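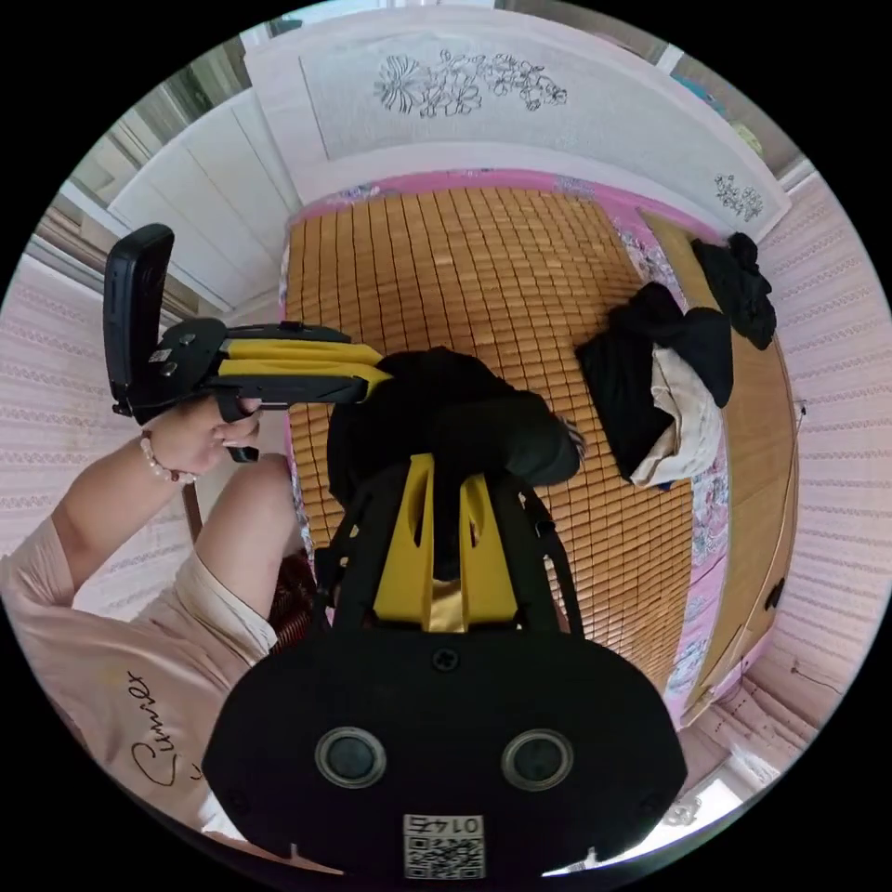 Black and yellow grippers, one held in the left hand.

June, bench notes, grapefruit cordial for the Keswood list

Start 9:40. The aim for today is to decide between peel infusion in the spirit and peel infusion in the sugar. Last time I mixed both methods in the same batch and the result could not be read, so please, if someone repeats this, keep them apart.

Two jars prepared, A and B. Each jar is 2000 ml when finished. The spirit is the unaged agave from Lambrakis, the same lot for both. Grapefruits are from the second crate, pink ones, washed with warm water and a brush to take off the wax. I peeled them with the wide peeler and scraped the white part with a spoon. It is slow work but the bitter taste in the spring batch came from there, I am now quite sure.

Jar A: peel goes directly in the spirit, lid closed, dark shelf. The sugar is added later as a simple syrup.
Jar B: peel is pressed with the sugar until it gives its oil, then juice, then strain, then spirit at the very end.

Room temperature at the start was 18 degrees. I write it down because Sofia asked why the spring batch was faster, and we had no temperature written anywhere.

10:30. Jar B already has liquid at the bottom, more than I expected. The sugar looks like wet sand and smells of fresh fruit, also a little of pine. Jar A has a light yellow color near the peel and nothing in the upper part. I turned it over two times, slowly.

Acid. I am using citric and malic together, dissolved in a little of the juice before it goes in. Total for jar B is 15 g. Areti wrote in her old recipe a smaller amount, but her fruit was the white grapefruit and it was much more sour. I tasted the juice alone first and it was almost flat. The same amount will go to A when the syrup goes in, so that we compare only the peel.

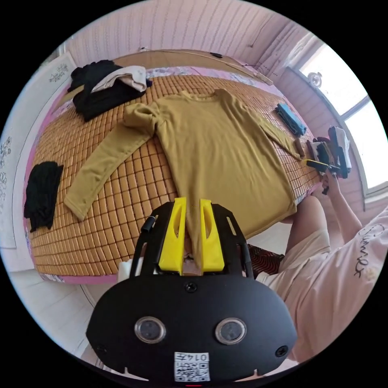 Strained B through the coarse filter first and then the paper. The paper stopped two times and had to be changed. I think next time it is better to leave the juice in the refrigerator overnight and take only the clear part from the top, as they do in Grovau. It costs one night but it would save the papers.

12:15. First tasting of B, with Sofia and Panagiotis. Small glasses, no ice, and afterwards with soda.

Sofia: good nose, the sweetness arrives too early, agave is hidden. With soda it is much better.
Panagiotis: he likes it without soda. He says it is like the candy from the pharmacy, and he means this as a compliment. Wants a little salt.
Me: agree with Sofia about the agave. The middle is thin. I do not find bitterness.

We put a few drops of salt solution in a separate glass and it was clearly better, the fruit became rounder. I did not put salt in the jar. To be decided when A is ready.

14:00. Jar A tasted early, only to know where it is. Sharp, peppery, the peel is there but green. It is not ready and I will not compare it yet. Color is stronger than in the morning.

One mistake to report: I wrote the label of jar A with the washable pen, and a part of it went away when I cleaned the shelf. The label is new now, with the start hour copied from this page. Please use the oil pen for everything on the dark shelf.

Cost side, for Styliani. The Vondavora syrup we buy now is cheap and always the same, and I know this is the strong argument for it. With our own cordial the fruit is the expensive part, and after juicing we throw away a lot. Maybe the pressed peels from B can be dried and used as garnish, they are still full of sugar. I put one tray in the low oven with the door a little open. If they become hard and not brown, we can keep them in a tin.

15:20. Peels still soft. Oven one step higher.

To do:
Taste A again tomorrow morning, before coffee.
Salt test with both, the same drops.
Ask Aitana if the bar wants the cordial with the spirit inside or separate. If separate, the bottle must stay cold, and then this whole method B has to be written again.
Order filter papers, the large size. Only four left in the box.

16:05. Peels dry at the border, sticky in the center. Left them in with the oven off.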